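# katine-wrist

Wrist-camera recordings from the Katine robotics club, spring term build. One arm, one gripper, one table. The data was collected by students as the term project for the manipulation group and is shared as is, for other school and college groups that want something small enough to train on a single desktop GPU.

Maintainer: Merja Ahonen. Send corrections through the issue tracker on the club server.

## Contents

| Item | Value |
|---|---|
| Episodes | 1149 |
| Held-out episodes | 400 |
| Task families | 9 |
| Operators per session | 2 |
| View | wrist camera only |
| Action space | joint positions plus gripper opening |
| Language labels | one short instruction per episode |

The held-out episodes are included in the total. They were chosen by session, so no session appears in both parts. Please keep the split when reporting results. Two of last year's teams reshuffled it and their numbers could not be compared with anything.

## Setup

The arm is the club's Semple, rebuilt in the fall with new elbow bearings. It was driven by teleoperation from the Stidard leader arm, with one student on the leader and the other on the keyboard to start, stop and label. The two swapped places halfway through each session. The operator field in the metadata refers to the student on the leader arm.

The gripper is a two-finger parallel design with dark gray fingers. The camera sits at the wrist and looks along the fingers, so the lower part of every image is mostly gripper. We did not crop this out. The policy uses the finger positions in the image, and an early test with a cropped input did worse on grasping.

The work surface is plain teal. Lighting was whatever the room had, and the color of the surface drifts toward gray or pale aqua on the bright side. Color normalization was left to the user. 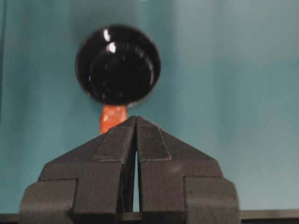
*Glossy black round piece on a short orange stem, held at the fingertips.*

## Objects

Most of the objects are small, and several are shiny. Shiny black items were put in on purpose. They reflect the room, they give strong highlights that move with the camera, and the depth model we tried first could not handle them. If your pipeline depends on feature matching, expect trouble with this part of the set.

Object names in `objects.yaml` are the names the students typed. They were cleaned for spelling and plurals only. The same item may have more than one name between sessions (`bowl`, `dish`, `black_bowl`). A merge table is in `aliases.yaml`, but it is incomplete. Names that could not be resolved from the video were left alone.

## Task families

Each episode belongs to exactly one family:

- `pick`: close on one object and lift
- `place`: start holding an object, set it down
- `pick_place`: both of the above in one episode
- `push`: move an object with closed fingers
- `regrasp`: release and grip again at another angle
- `stand`: bring an object upright
- `insert`: put one object into or onto another
- `clear`: move an object out of a marked area
- `free`: unscripted motion, no instruction

The `free` family exists for pretraining the visual encoder. Leave it out when training with language, as its instruction field is an empty string and some tokenizers fail on that.

Approach height varies a lot between operators. We set no rule for it during the first sessions, and some students came in almost level with the surface while others came from straight above. A note in the session log asks for a steeper approach from session six on. It was followed most of the time.

Close objects are the hard case. When two items sit near each other, a finger has to go into the gap between them, and the wrist view loses sight of that gap late in the approach. Our baseline tends to stop short or close early. 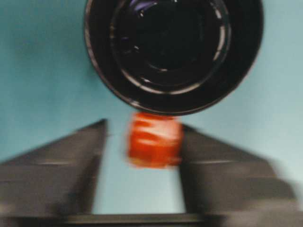 For `pick` and `pick_place`, the `contact` flag is set from motor current, and it goes high on the first touch by either finger. It does not mean the object is held. Use `grasped` for that, which was labeled by hand from the video after recording. The two fields disagree often enough that swapping them will spoil a success metric.

## File layout

```
katine-wrist/
 train/
 session_XX/
 episode_XXXX/
 wrist.mp4
 state.csv
 meta.json
 heldout/
 session_XX/
 ...
 objects.yaml
 aliases.yaml
 splits.json
 tools/
 load.py
 check.py
```

`state.csv` has one row per video frame. Columns are the joint angles in radians, the gripper opening from 0 (closed) to 1 (open), and the two grasp flags. Timestamps are in seconds from the start of the episode. The clock is the one on the recording computer — the camera has no clock of its own.

`meta.json` holds the family, instruction, operator code, object list and a `success` field. Values for `success` are `yes`, `no` and `unclear`. We kept failed episodes. Filter them in the loader if you do not want them:

```
python tools/load.py --root katine-wrist --success yes
```

## Baseline

The baseline is the Markiner policy from the club's teaching repo, with no changes beyond input size. Config and weights are in that repo under `configs/wrist_only`. It is a starting point for the class assignment and was not tuned. It is usable on `pick` and `push` and weak on `insert` and `regrasp`. Per-family scores are written to `results.json` by the evaluation script.

Run the checker before training:

```
python tools/check.py --root katine-wrist
```

It verifies that row counts match frame counts and that all files listed in `splits.json` exist. A warning about a missing `operator` key in session one is expected.

## Known problems

1. The first frames of many episodes show no motion. The keyboard student usually started recording before the leader student moved. Trim on joint velocity.
2. Autofocus was left on in the early sessions. The fingers and the object are sometimes soft at close range.
3. The gripper zero point was reset once, after session four. Values before that read slightly open when the fingers are closed. `load.py` corrects this unless `--raw` is passed.
4. Instructions use `left` and `right` from the operator's seat, which is opposite the arm. We have not corrected them.
5. Episodes labeled `unclear` have been reviewed only once.

## Use in class

The assignment sheet asks each team to train on one family, test on the held-out part and write two pages on the failures. Teams may add their own recordings for training if they report both results. New recordings should follow the folder layout above and pass the checker. Open a branch, and do not write to `train/` directly.

Changes to the held-out part are closed until January.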